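Medina Crochet Ball
by Forkton

Toys
Home > Soft Toys > Balls

If you've ever had a toy box full of hard plastic, you'll know why we got so excited when the first of these came in! The Medina is a crocheted ball in thick yarn, worked in rows of rounded stitches that you can really feel under your fingers, and it comes in the brightest orange we've ever had in the shop. It's a simple thing and we love it.

The yarn is Tendier, a chunky cotton blend with a bit of spring in it, and the stuffing is packed firmly enough that the ball keeps its shape but still gives when you squeeze. It rolls slowly (good for crawlers), it lands softly, and it won't wake the whole house when it comes off the bed at 6 a.m. Older kids juggle with it. One of us keeps hers on her desk and has no plans to bring it home.

We've had people ask what goes well with it. Anything fluffy, we think. The stitches are all bumps and grooves, so a furry pom-pom next to it makes a lovely contrast for small hands, and orange with pink is a mix we didn't expect to like as much as we do.

Details
Item no. 792
Color: orange
Yarn: Tendier cotton blend, thick
Filling: polyester
Sold singly or in a bag of 3
Age: 3 and up

Washing
Cool wash by hand, squeeze it out in a towel, then leave it somewhere airy. Drying can take up to 16 hours, so don't wash it right before bedtime if it's the favorite. Please keep it out of the dryer. If a stitch gets pulled, ease it back in with a blunt needle and don't cut the loop.

Shipping
All Forkton soft toys go out from our Tradovport workshop in a plain paper bag, no plastic. The next batch is due in November, and you can order from it now. Each ball is crocheted by hand, so expect small differences in the stitches from one to the next. 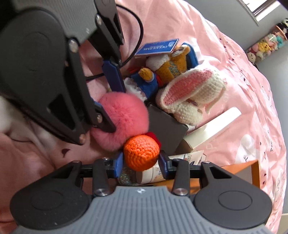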